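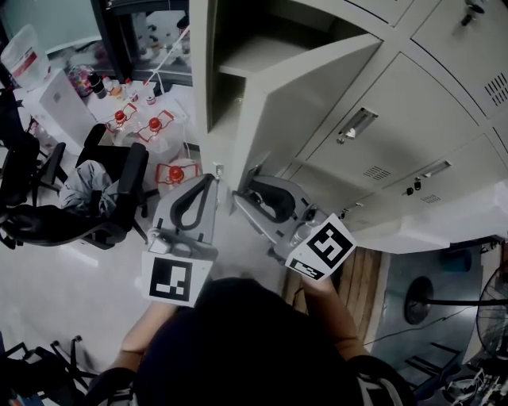 Notes for Week 6: Working as a Visiting Artist
Community Film and Media Practice
Renata Kaczorowski

Welcome back, everyone, and thank you for the lively talk last time (I went home with a page of your questions and I've tried to fold most of them in here). These notes go with the session on residencies, which is to say the business of going to stay somewhere that isn't your home in order to make work. I've been on both sides of it, as the guest and as the person with the keys and the kettle, and I have opinions, so please read this as one person's account and argue with it when we meet.

What a residency is, and what it isn't quite

The word covers an enormous range. At one end there's the quiet kind, where you get a room and a desk and someone leaves soup outside the door. At the other end there's what we'll mostly be talking about, the research residency, where a host organization brings you to a town and helps you find your way into it. The host may offer a bed, a small fee, a borrowed bicycle, a list of phone numbers, or simply a person who will walk around with you for the first few days. I would take that last one over a bigger fee almost every time!

My own first residency was in Dalline, a river town with one cinema and a great many boatbuilders. I had 600 dollars for the whole stay and a plan to make a short film about the ferry crossing. The plan lasted until I met the people who ran the crossing, who were perfectly kind and had no wish at all to be in a film. I sulked for two days, I'm sorry to say, and then my host took me up to the net sheds, where an older man started telling me how the town used to hold dances on the deck of the ferry in March, before the spring water came up. That became the film. I tell you this partly because it's a nice story and partly because it's the pattern in nearly every residency I've heard about since.

Before you go

Write to the host early and ask plain questions. Where will I sleep, who else uses the building, is there a door I can close, what do you hope will be left behind when I go? Many hosts have never been asked the last one, and you'll learn a great deal from the answer. Some want a screening. Some want a workshop for a school. Some want nothing but a thank-you in the credits, and a few want a finished film in a month, in which case you should have a frank conversation before anyone buys a train ticket.

Read what local people have written about the place as well as what visitors have. Old newsletters and parish magazines are wonderful for this, and so are cookbooks. Learn how to say hello, thank you, and "may I come back tomorrow?"

Pack less equipment than you think. I know how you all feel about lenses. A small sound recorder and a notebook will carry you through the first week, and people get used to you faster when you haven't got a tripod over your shoulder.

The first week

Leave the camera in your room for a while if you can bear it. Go to the market, sit through a long meeting, get your hair cut. When you do start introducing the project, say what you know and say what you don't. "I'm interested in the old dances, and I don't know yet what I'm making" is a perfectly good sentence, and people tend to be generous with it.

Permission is something you'll ask for again and again. Someone who agreed to talk in the kitchen may feel differently when there's a microphone on the table, and differently again when they hear there'll be an audience of neighbors. Ask at each stage. Keep the signed forms, of course (we'll go over the forms next week, bring a pen), but the form is only the paper part of it.

Working with local artists

Most hosts will want you to meet the artists who already live there, and you should want it too. Please remember that they have been making work in that place all along, often with less money than you've been handed to visit. If you ask someone to translate, drive, introduce you, or spend an afternoon explaining the politics of the harbor, that's work, and it belongs in your budget and in your credits under its right name.

In Getar I shared a studio with a printmaker and a puppet theater, and we agreed to swap. I cut a trailer for the theater and they lent me their hall and their very good lamps. Swaps are lovely as long as both sides have said out loud what they're getting. Put it in an email, even a silly friendly one.

Sharing the work before you leave

A small showing at the end is a courtesy, and it will teach you more than any festival. The one I remember best was upstairs at the Vasent, with 40 chairs borrowed from the church, a bedsheet, and a projector that hummed through all the quiet parts. I showed rushes and one finished scene. A woman in the second row corrected the name of a street in my subtitles, then corrected my date for the flood, and then stayed behind to draw me a map. I still have the map.

If you're planning something like it, a few notes from experience:

Test the sound in the room with people in it, or at least with coats on the chairs.
Show the contributors their own parts privately beforehand.
Keep the film part short and leave plenty of time for talk.
Have someone local lead the discussion, and sit down yourself.
Offer tea. It does half the work.

After you've gone

Send the finished film back. It sounds so obvious, and yet hosts tell me over and over that they never saw what was made in their own front room. Send a copy they can keep, with subtitles they can read, and ask before you put it online. If the film travels, write and say where it went. The net shed man in Dalline had a postcard from every town that showed our ferry film, and his daughter wrote to me later to ask for one he'd missed.

For next week

Please read the residency diary in the course folder, the one titled Roy. It's long, and it wanders, and the part about the broken heater goes on for pages, but stay with it to the end of the second notebook. As you read, mark any place where the artist changes their mind about what the film is, and any place where the host seems to be doing more of the work than the artist has noticed.

Then write me a letter, a page or so, to an imagined host in a town you'd like to work in. Tell them who you are, what draws you there, what you'd need, and what you could leave behind. Write it the way you'd speak to someone whose house you were about to stay in. We'll read a few aloud, only from those who'd like to, and I'll bring the good biscuits.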